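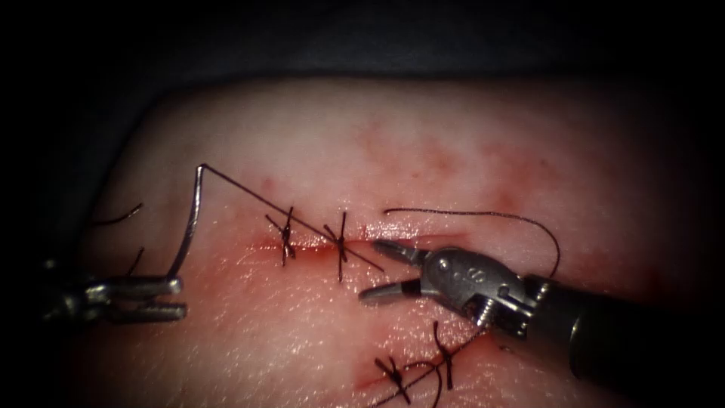 Gudrun Tveit writes that her knots look fine on the day and then slip when she flexes the pad, and could the manual please say which throw goes which way. Fair. It's in 5.3 now, steps 5 to 7. The old version just said "tie off", sorry.

## 5. Closing the cuts: simple interrupted stitch

Revised 21 May 2022. Replaces the old section 5 completely. Throw the old one out, the step numbers don't match any more.

Covers the Ilamix practice pad with two cuts. If you have the Ilamix with the layered edge, go to section 6, different depth.

### 5.1 Before you start

You need:

- the pad, rinsed and patted down
- curved needle with thread attached, dark thread
- needle driver, plus a second driver or forceps
- scissors
- Tirska sharps tin, lid off, within reach
- 100 ml clean water in a cup
- something dark to lay under and behind the pad

Check the pad first. Old needle holes near the cut are OK. A torn edge is not, the stitch will pull straight through. Turn the pad around and use the other cut, or get a new pad.

> **Caution:** Practice needles are real needles. They go in the sharps tin, not in the tray, not in the pad "for later".

> **Note:** Training pads only. Nothing in this section replaces clinical instruction.

### 5.2 Setting up the pad

1. Wet the surface with a little of the water. Just enough that the thread slides. Puddles hide the cut.
2. Lay the pad on the dark cloth with the cuts running left to right.
3. Clip the two short sides to the base. Not too tight. An overstretched pad gapes in the middle and you end up fighting it the whole session.
4. Set the light to one side. Straight overhead gives you glare right where you want to see the needle go in.
5. Cut the thread if it came too long. Two hand spans is plenty for one cut. More than that and you spend the time untangling.

Pads dry out. At 60 minutes stop and re-wet, even if it feels ok.
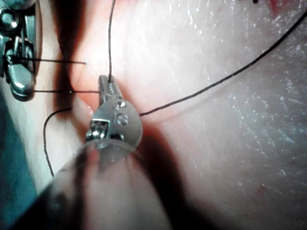
Thread handling is where most of the trouble comes from, so slow down for this bit. Pick up the thread, not the needle, when you take up slack, and pick it up well away from the swage. Keep it off the pad if you can. Dark thread on a pale surface is easy to follow: you can see the long piece running off to the upper right, and you can also see the loose curve on the left, the sort of slack that will wander into your next loop if you let it. Clear it before you throw. Tension on the strands should be enough to keep them straight and no more. Grip thread only with the flat of the jaws. Teeth fray it, and frayed thread snaps on the second throw, every time.

If the thread gets sticky or kinked:

- dip your fingers in the cup and run them down it once
- still kinked, cut that part off
- still kinked after that, new thread. Don't argue with it

### 5.3 Placing one stitch

Read the whole list before you start, steps 3 and 4 run together.

1. Load the needle. Grip it past the middle, toward the thread end. Not at the very end, it bends there.
2. Decide where the stitch goes. On a fresh cut start at one end and work along. Heriberto Cabrera starts in the middle and halves each side, also fine, just don't switch halfway.
3. Point the tip straight down at the pad and push in, 4 mm back from the edge.
4. Turn the wrist so the needle follows its own curve. Across the cut, up the other side, out 4 mm from that edge. Same depth both sides.

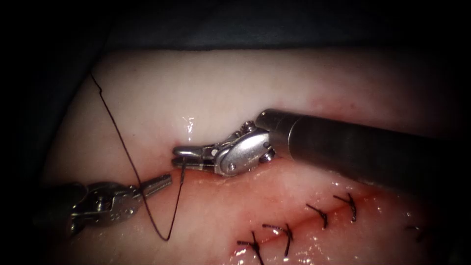 Keep turning until enough of the tip is showing to grab. If you push in a straight line the curve fights you and the hole gets bigger than it should be. Let go of the back end only when the tip is out far enough, then regrip behind the point. Never on the point itself, it blunts. Pull the needle through along the curve, then draw the thread until a short tail is left on the far side. Watch the tail. Easy to pull it clean through and have to start again.

5. First throw: wrap the long end twice around the closed jaws, pick up the short tail, pull it through. Lay it flat. Hands (or drivers) swap sides.
6. Second throw: wrap once, the **opposite** direction. Pull through, swap back. Square knot. If it looks twisted or sits on edge, you wrapped the same way twice. That's the slipping Gudrun asked about.
7. Third throw: once, same direction as the first. Snug it down.
8. Slide the knot to one side so it isn't sitting on the cut. Same side for the whole row.
9. Trim both tails. Short, but leave enough to get hold of when you take them out. Trimmed tails should stand apart from each other.
10. Move along and repeat. Keep the gap the same as the last one.

> **Note:** Edges should just touch. If they pucker up into a ridge you pulled too hard. Snip it, redo it. Don't try to loosen a finished knot, it wastes more time then a new stitch.

### 5.4 Second cut

Same method. Finish the first cut before going to the second, unless your instructor wants them mixed.

Turn the pad only if the angle gets awkward. The second cut is meant to be worked at a different angle, that's the point of it. Ulla Sandberg has her groups do it without touching the clips at all. Good practice, slow the first few tries.

Pick offcuts off the surface as you go. A loose piece lying near the cut looks a lot like a tail, and then you pull on the wrong one.
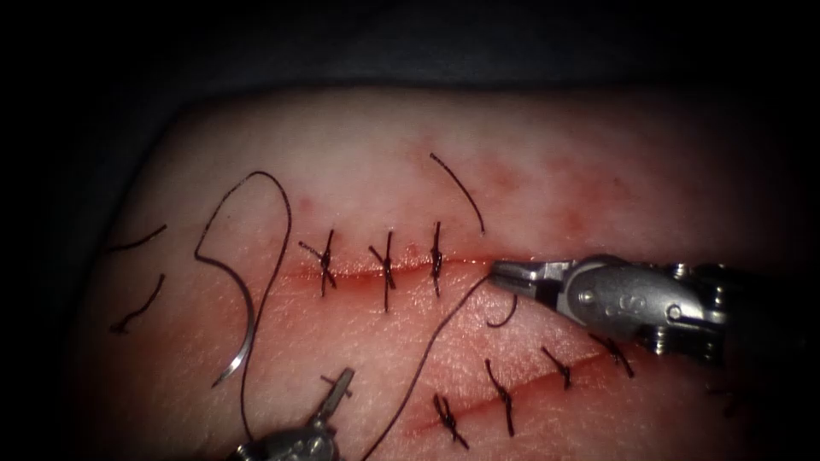 *Fig. 4. Upper cut closed as far as the third knot, offcut lying above it. Lower cut to the right.*

### 5.5 Checking the row

Do it before you unclip. Once the pad relaxes everything looks better than it is.

- **Gap.** Even spacing along the cut. Widest gap is the one to fix.
- **Edges.** Level with each other. One side riding over the other means uneven depth.
- **Knots.** All to one side. Push each one gently with closed forceps, it shouldn't roll.
- **Tails.** Similar length. Long ones tangle with the neighbor, trim again.
- **Ends.** Last bit of the cut is the one people skip. Put the stitch in.

Then unclip, bend the pad back once, look again. Anything that opened up gets redone. Write the number of redos on the card, not just the good ones.

### 5.6 Troubleshooting

| Problem | Likely reason | Do |
|---|---|---|
| Knot slips | throws wrapped the same way | redo steps 5 to 7 |
| Thread tears the pad | bite too close to the edge | go further back, or other cut |
| Needle spins in the jaws | gripped on the round part or not clamped | regrip, close fully |
| Needle bends | gripped too near the thread end | new needle, bent one in the tin |
| Edges roll under | bite too shallow | straight down on entry |
| Thread snaps on the pull | frayed by the teeth | new thread, flat of the jaws |
| Can't find the short tail | left too short | cut out, restart the stitch |

### 5.7 Taking out and cleaning up

1. Lift the knot by one tail. Snip under it, one side only, close to the pad.
2. Pull out by the knot, toward the cut. Pulling away from it opens the edges.
3. All thread in the bin. Needles in the tin, lid on, click.
4. Rinse the pad in cold water. Dab, don't scrub. Soap is OK, alcohol is not, it makes the top layer go stiff.
5. Staining near the cuts can stay. Doesn't affect anything.
6. Dry flat, powder lightly, back in its bag. Cuts facing up so the next person can see what they're getting.

> **Caution:** Count needles out and count them back in. One missing means the cloth gets shaken out over the tray before anybody leaves.

New pads are due in August. Until then go easy on the lower cut, it wears first. Replacement clips and tins, ask Arvid Hellström. Section 6 has the layered pad, section 7 running stitch (still being written).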